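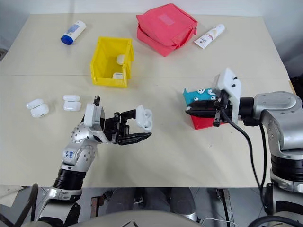 Chapter 4
Chores on the Bench: How Close Are We?

Every few years the public is told that the household robot has nearly arrived. The date moves, but the promise stays the same, and so does the kind of evidence offered for it: a short clip, a clean table, a machine doing one small job. Students who have come this far in the book know enough to be suspicious of the short clip. Sorting small goods is a fair place to start being suspicious in public, for it looks so easy. A yellow bin with two earbud cases in it, more cases stacked in pairs on the tabletop, another held in a gripper with its lid standing open: a bored ten-year-old could clear the lot without looking up. The question for this chapter is what it means when a machine has two cases in a bin, and how much anyone should pay for that.

We will use the word "chore" in a narrow way. A chore is a job with a finish line that an ordinary person would accept without being told the rules. The dishes are done, the shelf is straight, the order is packed. A "task," as the word is used in most robotics papers, is smaller and friendlier. The objects are chosen ahead of time, the table is at the right height, and a success is whatever the authors wrote down as a success. Most of the confusion in newspaper stories about robots comes from reading a task result as though it were a chore result.

Take the Wullell sorting trials, which we will return to in Section 4.2. Wullell reported 3,484 attempts at moving a small item from a table to a container. That is a lot of attempts, and the company deserves credit for publishing the failures along with the rest. Look at how the attempts were scored, though. An item that landed in the container upside down was a success. So was an item that knocked a second item onto its side. If the gripper closed on nothing and a technician reset the arm, the attempt was thrown out as "not started." A packing clerk scored that generously would never have a bad day.

Hard shells with rounded corners are a good test of this sort of thing. They are slick, they slide on one another, and when one sits on top of another the machine has to decide whether it is looking at one thing or two. A hinged lid makes it worse. An open case is a different shape from a closed one, and a program that learned the closed shape may have little to say about the open one. A squeeze tube or a soft zippered pouch brings a different set of problems, and the mixed table is where most of the good numbers in this field go to die. We know of very few published results on mixed tables where the objects were picked by someone outside the lab.

Two arms do not settle the matter either. The selling point of a second arm is that it can hold one thing while the first works on another, as people do all day long. In the Skeliline shop-floor study, the second arm sat idle for most of each run, and the runs where both arms moved together were slower than the ones where they took turns. The makers of the Özkan work cell say their newer controller fixes this. It may. Their test lasted 800 minutes in a building they own, and we would like to see it done in somebody else's.

None of this makes the work worthless. Machines do pick things up more reliably than they did when the first edition of this book was written, and some of the gains are large. Our complaint is with the step from "it picked up the box" to "it can do your chores," a step usually taken in a headline. By the end of the chapter you should be able to read a trial report and ask who set the table, who reset it after a failure, and what was counted.

Before reading on, write down a chore you did today and the point at which you considered it finished. Keep the note. You will need it for the scoring exercise in Section 4.3.

© Wostska Textbooks. Text revised February 3, 2023. Contact the publisher for classroom permissions. Back to top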